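I'd been meaning to get to the Wasenstead open day for years, and every time something came up. Then Randi Lie texted on Wednesday to say she had a spare seat in the car, so off we went, with a thermos and far too many cinnamon rolls.

For anyone who doesn't know it, Wasenstead is the old dairy outside Skiltine where they still make cheese in the cellars under the main building. Once a year they open everything up, even the brine room, and you can wander pretty much where you like as long as you put on the blue shoe covers. I love a cellar, so I was happy before we'd even paid.
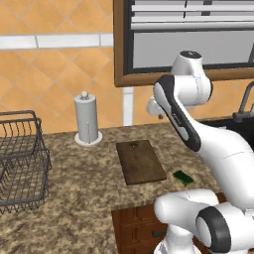
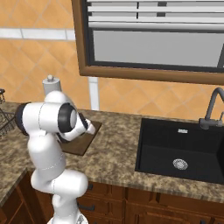
Helju Grigaitė thought the tour should have started with the milk, and she told our guide so before we had reached the bottom of the stairs. He took it very well! We went back up to the receiving room, where the tanks are, and got the milk part first after all. It comes from 18 farms, all close enough that the truck can be back before breakfast, and in January the milk is so different from summer milk that they change the recipe. I'd never thought about that. I just figured cheese was cheese.

Then down again, 30 steps (steep ones, hold the rail), and the smell hits you about halfway. Mushrooms and wet stone and a little bit of barnyard. Randi pulled her scarf over her nose and kept it there. I thought it was wonderful.

The big cellar holds over 1,000 wheels on spruce boards, and they all get turned and rubbed with brine by hand. Alfredo Abella was doing a row while we stood there, chatting the whole time and never slowing down. He let me try one. It was a lot heavier than I expected and I nearly dropped it on his foot, so that was the end of my career in cheese.

The tasting was upstairs at the long tables. We had the Herari at three ages — the youngest is mild and kind of bouncy, the middle one is nutty, and the old one has those crunchy bits that I could eat all day. Wenche Fagerlund was cutting, and she was generous with the old one once she saw my face. There was also a washed-rind cheese that Randi finally lowered the scarf for and then wouldn't stop talking about.

A few things if you're thinking of going next year. The parking field was a swamp, so wear boots. Bring a sweater for the cellars. The shop takes cards, but the coffee stand doesn't, and I had to borrow a 20 from Randi, which I still owe her. Get your cheese before the last tour lets out, too. By four o'clock the old Herari was gone and I went home with the middle one.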